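Speaker notes, Saturday, November 8, 2025
Mapplebeck schools robotics day, after-lunch slot

Start with the claim on the poster: "Students taught a robot to tidy a desk." I helped run the project and I didn't write that. Ask who in the room has seen a student robot do the same job twice. Wait for hands.

What we did. Sixth-form club, one simulator, two arms, a white table with clutter on it. Task: pick up the pen. Riaan Sibiya's group called their entry Ikutero and were very keen on it. They ran 2890 attempts over the summer term and got the pen off the table in 880. On the poster that became "hundreds of successes". Say the two numbers slowly.

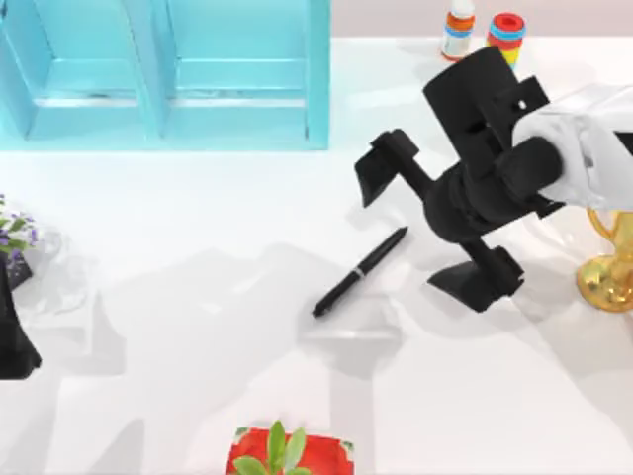 Most of the failures were dull. Fingers closed too early, or came down beside the barrel. The students wanted to blame the physics settings. Maybe. I asked them to change one thing at a time and they changed four, so we can't say.

Then the good bit, and give them credit for it. Riaan went back and sorted 186 failed runs by hand. He found the group had been scoring "touched the pen" as a pass in June. Those passes came out. The score dropped and the club was cross for a week.

Mention Litora, the other team. Nicer slides, 30 runs, no failures listed. I don't believe it and I told them so. They won the vote.

Questions I expect:
Would it work on a real arm? Don't know. We haven't tried, and I'd want to see it before anyone prints another poster.
Is simulation worth the club's time? For learning to keep a log, yes. For the rest, ask me next year.

Skip the Brameo slide if we're running late.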